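Why Does Wood Have Grain?
Hakard Museum of Natural Materials
Learning Pages for Young Readers, ages 8 to 12

Run your hand over a wooden door, a ruler or a chopping board and look closely at the surface. In most pieces of wood you will find lines. Some are straight and close together, and others bend, spread apart or circle around a darker spot. These lines are part of what is called the grain of the wood. They were made by the tree while it was alive.

The Museum's Wood Gallery holds pieces of timber from many kinds of trees. This page explains how grain is formed, what it can tell us about a tree, and why people who work with wood pay such close attention to it.

What is inside a tree trunk?

A tree trunk is made of layers. On the outside is the bark, which protects the tree from insects, weather and small injuries. Just under the bark is a soft layer that carries food made by the leaves to the rest of the tree. Beneath that lies a very thin layer called the cambium (say "KAM-bee-um"). The cambium is the part of the trunk that makes new wood.

Inside the cambium is the sapwood. Sapwood carries water from the roots up to the leaves. In the middle of many older trunks is the heartwood. Heartwood no longer carries water, but it helps to hold the tree up. In some trees, such as walnut, the heartwood is much darker than the sapwood. In others the two are nearly the same color.

If you could look at wood through a microscope, you would see that it is made of tiny tubes and fibers. Most of them run up and down the trunk, in the same direction that the tree grows. They are a little like a bundle of drinking straws held tightly together. The direction in which these fibers run is the direction of the grain.

How are the rings made?

In places with a warm season and a cold season, a tree does not grow at the same speed all year. In spring, it usually grows quickly. The new wood is often pale, with large openings for water to pass through. Later in the growing season, growth slows down. The wood made at this time is usually darker and more tightly packed. In winter, growth stops until spring returns.

One pale band and one dark band together make a growth ring. If a trunk is cut straight across, the rings can be seen as circles, one outside another. The oldest ring is at the center. The newest is next to the bark.

The Museum displays a slice of oak from Prilten Forest that has 80 rings. Visitors are welcome to touch it. Near the center there are 13 rings that are very narrow. The young tree was growing in the shade of taller trees and received little sunlight. After those trees fell, the oak had more light, and its rings became wider.

Trees in tropical forests may grow all year long. Their rings can be faint or hard to find, but their wood still has grain, as the fibers still run along the trunk.

From rings to lines

A growth ring looks like a circle only when the trunk is cut across. Planks are usually cut along the trunk, from one end toward the other. When a saw passes through the rings in this direction, they show up on the plank as long lines.

To understand this, think of a rolled-up rug. From the end of the roll, you see curved layers. If the roll could be sliced along its length, the same layers would appear as long stripes. A log behaves in a similar way.

The pattern also depends on which part of the log is cut. There are 2 common ways to cut planks:

Plain sawn. The log is cut into slices, one after another, straight through. Many of these planks have tall, pointed shapes in the middle that look like arches or flames.

Quarter sawn. The log is first cut into quarters, and each quarter is then cut into planks. These planks usually have straight, even lines.

Plain sawn planks are quicker to make and waste less of the log. Quarter sawn planks often stay flatter as the years go by.

What is a knot?

A knot is the place where a branch joined the trunk. As the trunk becomes thicker, new wood grows around the base of the branch. When the log is made into planks, the saw cuts through the branch, and a round or oval mark appears. The lines around it bend, in the way that water in a stream bends around a stone.

Knots are often harder than the wood around them. A builder may avoid using a plank with a large knot where great strength is needed, because the fibers there no longer run straight.

Why does grain matter?

Wood is stronger in one direction than in another. A thin strip with its grain running from end to end can bend a good deal before it breaks. If the grain runs across the strip, it may snap with very little force.

Wood also changes size. When the air is damp, it takes in water and swells. When the air is dry, it gives up water and shrinks. A plank swells and shrinks mostly across its width and very little along its length. This is one reason a wooden drawer may stick in a humid summer and slide easily in winter. Furniture makers leave small gaps in certain places so that the wood has room to move.

Try it yourself

Ask an adult to help you find 3 wooden objects in your home or classroom. You will also need plain paper and a soft pencil or crayon.

Lay the paper over the wood and hold it still. Rub the side of the pencil gently across the paper. If the surface is rough enough, the lines will begin to appear. Smooth or varnished wood may not leave a mark, so try several objects if necessary. Draw an arrow on each rubbing to show which way the grain runs.

Compare your rubbings. Does the grain run along the object or across it? Can you find a knot? Classes visiting from Rararura School make a wall display of their rubbings each February, and other schools may wish to do the same.

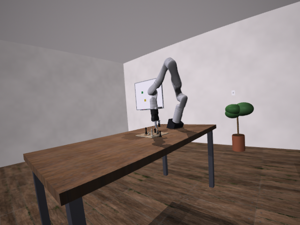 Grain direction is one of the first things a furniture maker decides when planning a piece. For a long shelf, bench or table, the grain is normally placed so that it runs the long way, where the strength of the fibers is most useful. The long table under the chessboard follows this pattern: darker reddish-brown lines run along the length of its medium brown top. When you next sit down at a table at home or at school, look for the lines and follow them with your finger. If they stop suddenly and begin again in a different place, you may have found the join between two boards.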